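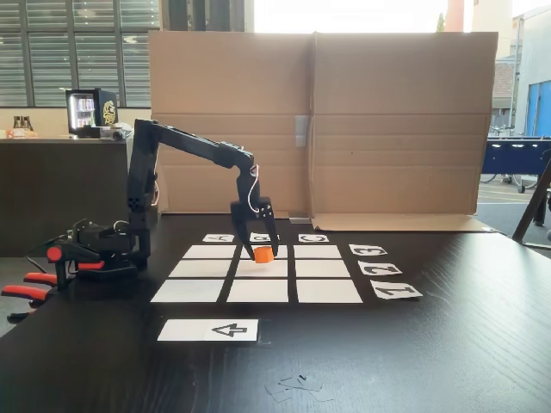 3.2 Board, cube and labels

The board is kept plain on purpose. Nine cells of white paper, three rows by three columns, laid flat on a dark tabletop so the table itself makes the lines between cells. We tried drawn lines first, in the Muton pilot. People talked about the lines ("just past the line", "on the second line") and hardly ever about the cells. Gaps fixed most of that. No printing on the cells, no numbers.

Columns have letter cards, A, B and C, along one edge of the grid. The letters face the speaker. From the listener's side they are upside down, as in Figure 2, where the orange cube is in column B in the row closest to the cards. Both people can still work out the letters but only one gets them upright, and this is the asymmetry we are after. The speaker would call that row "front" or "near me", the listener would call it "back" or "far". Middle row is the same for both, middle cell too. So the center cell is our baseline and gets analyzed seperately in Section 4.

One cube per trial. It is small enough to sit inside a cell with white showing around it, so no argument about which cell it is in. Early pilot used a bigger block, bad idea, it covered most of a cell and speakers started saying "between". Orange was picked for contrast against both paper and table. Color words were not needed to do the task and got dropped by most speakers within the first few trials.

3.3 Procedure

Recruitment went through the Staltudent mailing list and two notice boards in Lurnau, plus a smaller group seen at Abu Hammour. Final sample 64 speakers. Each came in for 2 sessions, same board, same cube, seats not swapped between sessions. Instructions were read aloud from a sheet: say where the cube is so that the person across from you can point to the right cell on an empty board. Nothing said about the letters. Whether to use them was up to the speaker.

All descriptions were transcribed by hand. Total 4000 before exclusions. We removed 267: false starts with no location word, trials where the speaker pointed, and trials where the audio dropped out. Self-corrections stayed in ("A, no, sorry, C, the back one"), scored on the last version given.

3.4 Coding

Every description got a column code and a row code. Column was easy. Letter, side word ("left", "right"), or both. Row was the hard part even with the row cards, 1 to 3, and "top" came up alot with no clear owner. Top of the paper? Top as in far away? Sawsan Dabbas coded all row terms, then recoded a subset blind after a break. Where the two passes disagreed we kept "ambiguous" as its own category and did not force a choice. "Top" accounts for most of those.

Mixed descriptions, i.e. a letter for column and a body-based word for row, were coded as mixed even when the speaker had used only letters and counting up to that point. Switches are treated in 4.3.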